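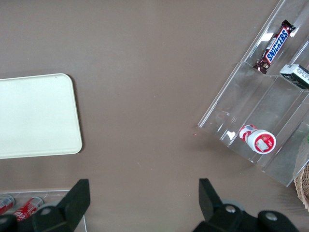 Rostyslav says I give up on horror films too early, and that the second half of Fodgate is the half that matters. He wrote this to me at lunch, before I had even told him that I stopped after 31 minutes. I think he knows me too well.

February 6, 2019. I came home at six, ate soup, and decided to finish it. I put my phone in the other room, because the last time I read messages during the quiet parts and then complained that I did not understand the story.

So, Fodgate. A woman takes a job as a night clerk in a small hotel near a closed border crossing. The guests sign the book, go up the stairs, and in the morning their rooms are clean, as if no person slept there. For the first half hour this is all that happens. She writes names, she gives keys, she listens to the radio. I was bored, I admit it. But tonight I watched from the beginning again and I noticed that the names in the book repeat, with small changes in the letters. I missed this completely on Sunday.

The second half is much stronger. There is a long shot in the corridor, when she walks with the master key and every door is already a little open. No music at all. I held a pillow the whole time, which is silly for a person of my age. The actress is very good when she does not speak. When she speaks, the dialogue is sometimes too much like in a book.

What I did not like: the end. They explain too much. The old owner sits down and tells her everything about the crossing and the year of the flood, and after that I was not afraid anymore. In Banivis, by the same director, we never learned who was knocking, and I still think about it when I am in the shower. I wrote this to Rostyslav and he answered that Banivis has no ending, only a last minute. We argued until ten. He likes it when a film closes the door behind him. I like when it stays open, but then I cannot sleep, so maybe he is the smarter one.

I read that a sequel is planned for August, and that they looked at some 200 girls for the part of the daughter. I don't know if it is true. The site that wrote it also wrote last year that Erora would be in the cinemas by summer, and we are still waiting. I don't see what a sequel can be about. The hotel burned. Maybe they will go back to the time before, when the crossing was open. I would watch that, if they leave out the speeches.

My score is 7 from 10. On Sunday I would say 4.

A new word from the subtitles: "vacancy." I knew it for jobs but not for rooms.

Rostyslav wants to see Sang together on Saturday. It has 2 parts and he wants both in one evening. I said yes to the first one. I have to ask him which bus goes to his new street, and bring back his blue umbrella.

It is almost midnight and I left the light on in the hall.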